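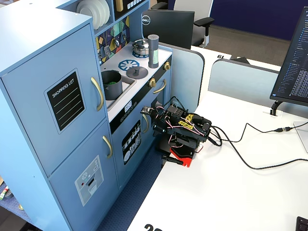 I've been meaning to write about play kitchens for months, and every time I sit down to do it I end up looking at other people's play kitchens instead, and then it's bedtime. Ours came into the house in March, second-hand, and I had strong opinions about it before I had even got it through the door. I wanted a plain one. I thought a child would make up the rest in her own head and that all the stickers and printed bits were for the grown-ups. Well, I've come right around on that. The pale blue one up there has a shopping list on the fridge door with four white lines under the heading, and a pretend ice-and-water dispenser further down, and I look at it now and think yes, whoever planned that has met a small child. A list on the fridge is half the game!

My daughter is four. She can't write a list yet, not one that anyone else could shop from, but she is very keen on having one. Our kitchen didn't come with anything like that, so I stuck a square of blackboard contact on the fridge door (crooked, because I did it after dinner with the kitchen scissors and no ruler) and gave her a stub of chalk. She does a row of zigzags and then reads them back to me. It's always eggs first. Then she goes off to the shops, which are behind the couch, and comes home with whatever was there, and we have a long talk about how much everything costs these days. Eggs were 882 dollars last week. I paid up.

The food is the part I'd do differently if I were starting again. I bought far too much of it. There was a big tub on special and I thought, lovely, that'll keep her going, and of course it all went on the floor in one go and stayed there. My neighbour Thư Quách, who has raised three kids and has a much tidier house than mine, came over for a cuppa, stepped on a plastic prawn in her socks and told me to put most of it in the cupboard. So I did. Now there's one pot with some green things in it, a loaf, a few eggs and whatever fruit is in favour, and she cooks for much longer than she ever did with the whole tub. The green things are peas or salad depending on who she is cooking for. I get salad.

Pots and pans are worth being fussy about, I think. We had a set in thin plastic that cracked, and what we have now is a little saucepan from the op shop, a real one, the size you'd melt butter in, plus a tiny kettle that is probably her favourite thing in the house. A kettle is so good because there's a job at each end of it: fill it at the sink, put it on, wait (she does the noise), and then everyone has to have a cup of tea. I've had cups of tea in the bath. Her grandad had one handed to him through the car window as he was leaving, and he drank it properly too, with his little finger out.

I did a bit of doing-up over winter, and a few people asked about it so I'll put it down while I remember. I gave ours a light sand and two coats of leftover paint from the laundry, a sort of washed-out green. I let it dry in the shed for longer than I thought it needed. The old knobs were loose and one was missing altogether, so I swapped the lot for gold-coloured ones from the clearance bin at the hardware shop, and I can't tell you how much nicer it looks for that one small thing. I'd love to do a patterned splashback next, something bright with diamonds in it, though I've been told I said the same thing about our actual kitchen and look where that is.

Height matters more than I expected. Ours was made for someone smaller and by the end of winter she was stooping over the stove like an old cook with a bad back, so it's sitting on a low platform now, made from a shelf we weren't using. I screwed it to the wall as well. If yours has a tall fridge side, please do the same, they will hang off that door sooner or later.

She's asked for a dishwasher for Christmas. I said we'd see. There's a cardboard box in the garage that's about right, and I still have half a tin of that green.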